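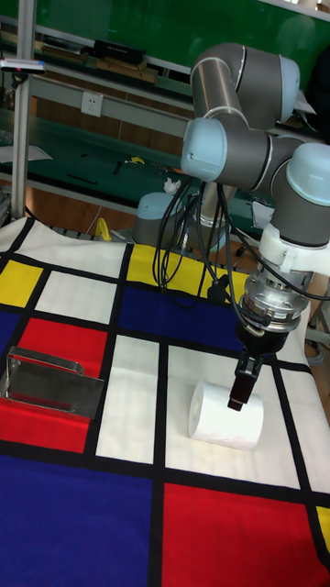 Does the February update for the Brurkex phone really improve battery life?

Going by mine, very little. I get the same day and a bit out of it that I got before, and the battery page in settings shows the same apps at the top of the list.

The release notes say "optimised power use", which they also said last time. My download was 1,640 MB and most of it seems to be a new lock screen and a Wubshet assistant I didn't ask for. If you want to check your own, charge to full, leave it overnight with wifi on and see what it's lost by morning. Do that before you install, then again a few days later. The first day or two after any update tells you nothing, as the phone is busy sorting itself out in the background.

Second answer

Mine is loads better!! Went from dead at teatime to still going at bedtime. Just install it.

Third answer

The answer above may be right, but an update also restarts the phone, and a restart on its own can clear a stuck app. I'd try that first and see if you get the same miracle for free.

One thing worth knowing is that the update turns adaptive brightness back on without telling you. If you'd switched it off, the screen will be dimmer indoors and the battery will look healthier than it is. Settings, Display, third item down. Also have a look at battery capacity under About phone. Mine was sold as 3,470 mAh and now reports well under that, and I don't see how software is meant to fix it.

Ibsa Jemal

Comments

pernitden_user: Brightness was back on for me too. Turned it off and I'm where I started.

moz: Does this apply to the older model? Mine says no update available.

Ibsa Jemal: No idea, sorry. I only have the newer one.

Related questions

Hesititz launcher keeps resetting my icons
Wubshet assistant: can I remove it?
Pernitden backup stuck on 551 photos
Phone says storage full after update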